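Automating the Staff Kitchen at Privcombe: What Changes for the People Who Work There

Student project report, Work and Technology course
Submitted 3 August 2019

1. Background

Privcombe is an office site with 189 employees and one shared staff kitchen. Two kitchen assistants serve coffee, put out bowls and cups, wipe down the counters and cook a small hot lunch. The site management is considering a robotic arm for the coffee part of the job. Our project looked at what that would mean for the assistants and for the people they serve.

We did not have a real arm to work with. We planned the tasks in simulation, and in June we spent our site visits in the kitchen, watching the work and talking to staff.

2. The work today

On a normal day the kitchen serves 140 cups of coffee before lunch. Most of that comes in two rushes. During a rush one assistant stays at the machine and the other does everything else, so lunch preparation often starts late. Both assistants told us that the coffee work is tiring mainly for the wrists and feet, and that they can't leave it even for a few minutes.

They also said it is when they talk to people. Regulars mention that they will be out tomorrow, or that a visitor can't have milk. None of this is in the job description, but the lunch order depends on it.

3. What the arm would do

In the simulated kitchen we gave the arm a short list of jobs: reach the coffee machine, press a button, place a cup and take it away. Cleaning and anything near the stove stayed with the assistants.

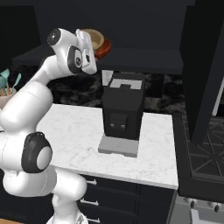
Pressing the button was the easy part to plan. Taking away a full cup was harder, and we had to slow that movement down a lot. Over 400 simulated runs, 43 ended with a spill or a dropped cup. We think a real kitchen would be worse, as people leave things on the counter and reach across each other.

4. What changes for staff

The assistants would get back roughly an hour each morning. They were in favor of this, but they asked who would clean up the spills and who would be called when the arm stopped. At Vivdale, a second site we visited, a dispensing system went in two years earlier, and the kitchen staff there now handle the resets. They had half a day of training and no change in pay grade.

Space is the other problem. The arm needs clear room in front of the counter, and that is where the second assistant stands now — the two could not work there at the same time without a new layout.

5. Recommendations

Put the reset and cleaning duties in writing before any trial starts, with paid training. Run the arm only in the morning rush at first. Keep one assistant at the counter during that time. Ask the assistants again after a month, and let them stop the trial if lunch service suffers.

We did not look at cost.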